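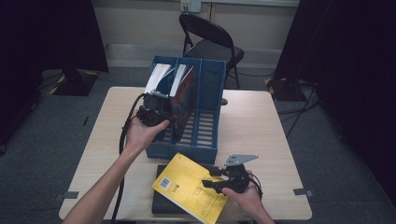 Vumwood Forum > Teaching by demonstration > Hand-held or remote

Books into a file organiser with two grippers: stay with hand-held demos, or change to teleoperation?

paperspine
Member, 19 posts

Good evening to all. I have read this section for a long time, but I write here seldom, so please tell me if the question belongs in another place.

Our task is to put books and folders upright into a plastic magazine file with compartments. We show it by hand with two hand-held grippers, one for each hand. The left one keeps the file and the books in it from moving, the right one takes the next book and brings it in. Until now we have 214 demonstrations. The policy runs on our two-arm station with the same fingers.

Folders with a stiff cover are fine. The softcover books are the problem. The robot takes the book well, brings it above the right compartment, and then it goes down too early, so that the lower corner lands on the divider. The book bends, the fingers keep pushing, and I press stop.

A colleague proposes that we throw the hand-held data away and begin again with the leader arms from Prornora, which we have in the cupboard since August. I would prefer to keep what we have. Who has done both for this kind of insertion, and what was the difference?

kettle_logic
Regular

I have done both, and I would side with your colleague. With hand-held grippers you do things the arm can't do. Your wrist turns in a way the robot's wrist won't follow, and then the replay is either clipped or late. Did you check how many of the 214 are reachable for your arms? We did this check far too late and it was not a nice afternoon.

paperspine
Member

Yes, we ran all of them through the kinematics. 19 were not reachable and we removed them before training. Nearly all of those had the right wrist turned strongly inwards to pick up a book which was lying flat.

softjaw
Regular

I disagree with kettle_logic. For books I would never go back to leader arms if I had the choice. You can't feel the divider through them - at least not through the cheap ones - so you do everything slowly and stiffly, and the robot learns to be slow and stiff. With the tool in your own hand you feel the corner touch, and you correct without thinking. Those small corrections are what you want in the data.

kettle_logic
Regular

They are in the hand, yes. Are they in the data? The robot sees images and poses. If the contact isn't visible and there is no force signal, then from the policy's side the correction comes for no reason.

softjaw
Regular

Fair point about force. But the same goes for your leader arms, unless you record the motor current, and I know from your other thread that you don't.

kettle_logic
Regular

I do now. But accepted.

mostly_cables
Member

Before you two continue, can we see what the gripper camera sees? The outside view doesn't help much when the fault is at the divider.

paperspine
Member

Of course. I have taken one from a hand-held gripper.
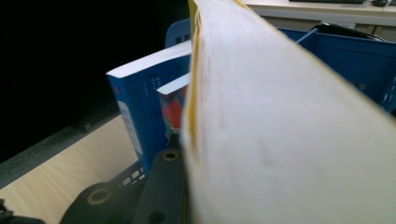

Gripper camera, thick book close beside the blue one and the thinner one.

I should have looked at these earlier. I always watched the recording from above, because there I can follow both hands.

mostly_cables
Member

Well, there is your answer, I think. The pages fill most of the middle and right of the picture, and they are out of focus. The policy gets a big pale wedge just when it needs to find the gap. You had your own eyes above the table and could look past the book, but your gripper camera could not.

If you use only the wrist views for training, I would expect exactly what you describe. It can't see when it is over the compartment, so it goes down at the usual moment. The average moment, if you like.

paperspine
Member

Thank you, this is very clear. Yes, only the two wrist views go into the training. The head view we record, but we left it out, because our robot has no camera in the same position.

softjaw
Regular

Then give the robot one. A fixed camera above the table, more or less where your head is, and train with the head view. It won't match exactly, as your head moves and the robot's camera doesn't, but I have seen it work with a bit of random cropping.

kettle_logic
Regular

"A bit of random cropping" carries a lot of weight there. The human's arms are in the head view, bare skin and all, and at run time there will be two robot arms in the same place. This is the mismatch I would worry about. You would have to mask them.

With teleoperation you don't have this trouble. The robot is in every picture, the cameras are where they will be later, finished.

softjaw
Regular

And it takes you three times as long per demonstration, and your shoulders hurt.

kettle_logic
Regular

Mine don't. Put the leader arms lower.

old_fixture
Moderator

Gentle reminder that there is a whole thread for shoulders and table heights.

To the question: I would not throw anything away, but I would change how the demos are made. On the Acheampong project we had the same fault with flat boxes going into a rack, and we solved it on the human side. The rule for everybody was: look only at the screen with the gripper picture, not at your hands. It is unpleasant for the first day. But people begin to tilt the object and come from the side, so that the camera sees the slot before the object covers it. The robot then copies the tilt.

Also let the left hand do more. If the left gripper leans the books that are already standing away from the free space, the opening is wider and the softcover has more room for mistakes.

paperspine
Member

I like this very much. Do you make a pause above the slot? I was told to wait a moment there, so that the policy "understands" the phase.

old_fixture
Moderator

No pause. If you stand still in the data, the robot will stand still too, and sometimes it will not start again. Move slowly but keep moving.

mostly_cables
Member

Seconding that. We had an arm hang over a tray until somebody knocked the table.

tinplate
New member

Sorry if this is a beginner's question. Would it not be easier to take hold of the book nearer to its top? Then the part that goes in is longer and the fingers never come close to the divider.

old_fixture
Moderator

It's a good question, and for hardbacks I would say yes. A softcover held near the top swings and opens like a fan. Try a low grip and a high grip with your own books and keep the one where the lower corner stays quiet.

paperspine
Member

A small report. On Saturday I had the room for myself and tried the method of old_fixture, with the screen in front of me and my eyes on the gripper picture only. It was slow and I dropped some books, but the slot is now visible in the gripper view for much longer before the book hides it.

I trained again with the old set plus the new ones. The yellow softcover now goes into the right compartment in 4 of 5 trials. In the bad trial it hit the divider as before. This is of course too little to say anything, but before it was zero.

The stiff folders became a little worse, which I did not expect. The robot tilts them as well, although they don't need it.

kettle_logic
Regular

Glad it moved. The folders will come back if you add some new folder demos, as it has no other way to know that the tilt is only for books. I still think you should do one evening with the leader arms, same books, same file, and compare. You have them in the cupboard anyway.

paperspine
Member

I will do it, if only to have peace with my colleague. One question before: are the leader arms fine with the Utico adapter plates, or do I need the longer screws?

kettle_logic
Regular

Longer screws. And check the left one after an hour, it works itself loose.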